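Let Your Hands Be Boring

I have folded the same piece of cloth more times than I've folded everything else I own put together, and I'd like to say something in defense of doing it badly.

A bit of background. I work at a small outfit called Polville, where we teach robot arms to do chores by showing them. You sit down, you take hold of the controls, you do the job, the machine records what the arm did and what its cameras saw, and then you do it again. And again. Our current folding set is 1128 demonstrations. When I started, I was told the target was 2000, and I remember thinking, oh, that's nothing, I'll be done before lunch on Saturday (I was not done before lunch on Saturday!).

People outside this line of work always ask me the programming question. What do you tell it to do? And I love watching their faces when I say I don't tell it anything, I just fold the towel. My mother-in-law thinks I'm paid to do laundry, and on some days I'd have a hard time arguing with her.

Anyway, my opinion, since that's what you came for. We've gotten way too precious about good demonstrations. There's a whole culture of the star operator, the person whose folds look like they came out of a hotel linen closet, and everybody wants that person's data. I think it's a mistake. I think a lot of robots out there are being raised by show-offs.

I was one of them, so I can say it. My first few weeks I got really into it. I found out I could flick the far corner of the cloth with a tiny wrist turn and it would flop over right where I wanted, and I was so proud of that flick. I called people over to see it. Kwame Korletey, who sat at the next station, came over and watched it a couple of times and asked me how I'd explain it to someone wearing oven mitts. I laughed and went right back to flicking.

Then we trained on my data and the robot tried the flick. Oh boy. It had the windup, it had the turn, it had everything but the reason I was doing it, and the cloth went sailing off the table again and again. I'd been timing the move off a feeling I get when fabric is about to let go, some little thing I notice without knowing I notice it, and none of that was in the recording. The robot had learned to do an impression of me.

Kwame's folds, meanwhile, looked like somebody's grandfather putting away a map. Reach, stop, pinch, lift, stop. Over, down, let go. If he missed the pinch he didn't disguise it. He opened up, backed off, had another go, and kept the recording. The model trained on his sessions was slow and kind of dopey looking and it folded the towel.

So that's the first part of it. Be boring. Do the move that a clumsy machine could do, and leave your cleverness in your jacket.

The second part is harder to sell, and I've had this fight with Iwona Michalski in our kitchen probably more often than either of us has had coffee there. Iwona runs the review side, and she wants clean sessions. Same start every time, cloth smooth and square, no fumbles, toss anything weird. I get why! Clean data is easier to look at and easier to check, and when something breaks you can track down where. She's caught plenty of my mistakes that way, including one stretch where I'd somehow been resting my elbow on the pedal.

But cloth doesn't start smooth and square. I've never met a towel that did. It comes out of the pile with a crease in it, or one corner is tucked under, or it's crooked because the last person was in a hurry to go home. If every demonstration starts from a pressed rectangle, what you've taught the robot is how to fold pressed rectangles, and good luck finding one in a house with kids in it.

I try to do the opposite now. I put the cloth down and leave it. If a corner curls, fine. If it's hanging at an angle, fine, that's the one we're doing. My rule for myself is that I don't touch up the start. I used to smooth it flat with my palm without even thinking, the way you'd smooth a bedspread walking past it, and I had to put a sticky note on the desk that said HANDS. It took a while to work. You wouldn't believe how badly a person wants to straighten a towel.

And look through the wrist camera before you start, please, I beg you. I'd say that to every new person if I could only say one thing. You're sitting back in your chair with a lovely view of the whole table and two good eyes, and you already know where all the corners are, you put them there. The robot has what the camera gives it.

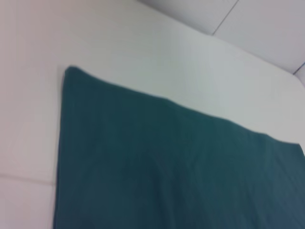

The wrist view on the teal cloth: one corner showing, a few soft creases, and the rest of it running on past the picture.

From my chair that's a towel. From the wrist it's an edge that wanders downhill and a big stretch of blue-green. I find it a really humbling view, and I make new people sit with it on the monitor and drive from that alone for a bit, with a sheet of cardboard propped up so they can't peek at the table. They hate it! Dirceu Rocha told me it was like trying to park a truck by looking at the hubcap. But after an hour or so their driving changes. They slow down as they come in. They move the arm to get a better look before they commit to a pinch, and a robot can copy that, because the looking is right there in the recording along with everything else.

That's the stuff I want more of, the looking around. The backing up. A fumble followed by a sensible recovery is worth several perfect folds to me, and yes, I know Iwona is going to read this and come find me. She'd say a fumble is only useful if somebody labels it properly, and that I am not famous for my labels. Okay. She's right about my labels.

I should be fair about the other way of doing it, too. There are folks who swear by grabbing the arm itself and walking it through the motion, no remote controls at all. I tried that for a while on the old setup and I liked how direct it was. You can feel when the arm is stretched out too far, and you don't do silly things with it. My shoulders didn't love it, and I kept putting my own head in front of the side camera, so a fair amount of what I recorded was hair. For cloth I'd still rather drive from a chair. For wiping a counter or opening a drawer, where you want some push behind it, I might go the other way. I go back and forth on this one and I don't trust anybody who doesn't.

The thing I worry about, if I'm going to worry in public, is that the job gets treated as the part before the real work. You'll hear that the clever bit is the training and that demonstrating is just putting in the hours. Companies bring people in, pay them by the session, and count sessions. Well, pay me by the session and I'll give you sessions! I'll smooth that towel flat and do the identical fold 800 times, and I'll be very quick, and your robot will be useless the first time somebody drops a dishcloth in front of it. I'd pay by the hour and have people argue about towels in the kitchen. I'd let them watch the robot try what they taught it, the same afternoon if you can swing it, because I learned more from seeing my flick go wrong than from any feedback form I ever got.

We still have a way to go to hit our number. I'm on the teal one again tomorrow morning, and the sticky note has lost most of its stick, so I've taped it down.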